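Kornél Vass
@kornelvass
Thread

Vomine says their hand-held grippers are "set and forget." I've been looking after a pair of them for long enough to have opinions on both halves of that. Long thread, mostly about pads, cables and cubes. Mute me now if you came for the bike stuff.

First claim in the manual: the finger pads last 2860 closes before you need to look at them. Look at them before that. Mine had a shiny patch on the mesh at 1037, which I only know because the counter in the Hurkutis software was still working that week.

A shiny patch doesn't sound like much. On foam or a cloth you'd never notice. On a keyboard you will, because keycaps are small, hard and slick and the pad has to hold on with whatever texture it has left.
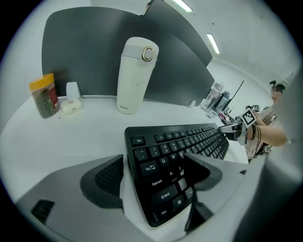

TELLDEN, November

So the keyboard is my check object now. Put a pad down on the left side around Tab and Caps Lock, close slowly, and feel whether it slides. The manual wants you to use their calibration block, sold separately. I have a keyboard already.

Herrera disagrees and thinks a keyboard tells you nothing repeatable. Fair enough. But I've never had the block disagree with the keyboard either, so I'm not sure what the block is telling us for the money.

Cleaning. Manual says "wipe with a suitable cloth." Suitable for what? I use a barely damp microfiber, then a soft toothbrush worked into the mesh, then leave the fingers open until they're dry. Alcohol left a film on one set, or at least the film was there after the alcohol. I can't prove more than that.

Don't blow canned air straight into the vent slots on the body. I know the support forum says to. The same forum told me to fix a drifting width reading by reinstalling the software three times. I vacuum the slots with a brush tip and it's been fine so far.

Now the cubes. People treat these like decoration and they're the part I'd worry about most. If the tracking software thinks a cube sits one way and it sits another, everything you record afterward is wrong and it looks perfectly smooth on screen.

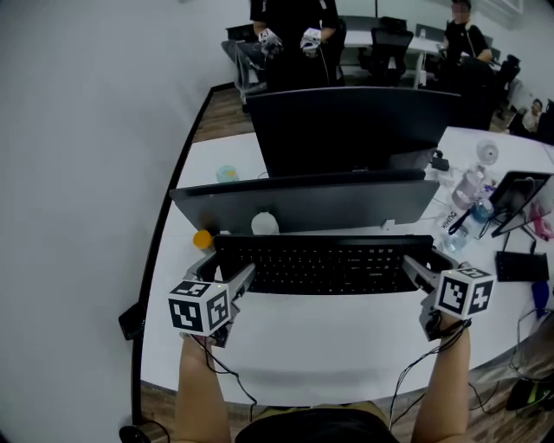 Left and right grippers over the keyboard, one marker cube on each.

What I do before a session: hold the gripper body still, try to twist the cube with two fingers. Any play at all and the mount gets tightened and the whole thing recalibrated. No "it's only a hair." I have thrown out 322 recordings over a hair.

The quick-start guide says to recalibrate every 200 hours. I have no idea where that comes from and I asked. The reply was a link to the quick-start guide.

My rule is any time a screw gets touched, any time a gripper gets dropped, and first thing on a Monday-type morning when I don't know who had it last. Takes me roughly ten minutes. Vomine says two. They must have a very tidy desk.

Also, keep the printed faces clean and don't pick the grippers up by the cubes. They're the perfect size to grab, and everybody does it - me included, until I started finding thumbprints on the black squares.

Cables. One per gripper, and they hang where your wrists want to go. Leave enough slack for a full reach across the desk and then check what happens when you pull back, because a loop that's fine going out can catch on the desk edge coming home. I tape the connector end. The "locking" connector locks about as well as a cereal box.

Then finger alignment, which I think is the most useful check of the lot and gets one line in the manual.
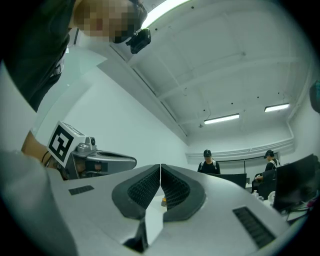
3 min read

Close the fingers and look at the seam between the two pads. You want to know the shape of the gap. A narrow V is something I can live with if it's the same V as last time. A V that's changed means a pad has shifted in its rim or the finger has taken a knock.

I don't use feeler gauges for this. I look through the gap at something bright on the desk behind it. Orange is good. If I see more of it than I remember, I get the screwdriver.

"Than I remember" is doing a lot of work there, I know. Herrera keeps a sketch of each gripper's gap taped inside the case lid, and I'll admit the sketch has been right more often than I have.

Swapping pads: both fingers together, always. One fresh pad against one worn pad pulls things sideways as it closes. The manual says you can replace them individually. You can also replace one shoelace.

Would I buy the pair again? Probably. The bodies are solid and the fingers still move the way they did out of the box. I just don't believe the numbers, and I'd like somebody at Vomine to tell me what object they were closing on when they got to 2860.

If you've run a set that far on the original pads, reply with what you were gripping. "Mixed items" doesn't count.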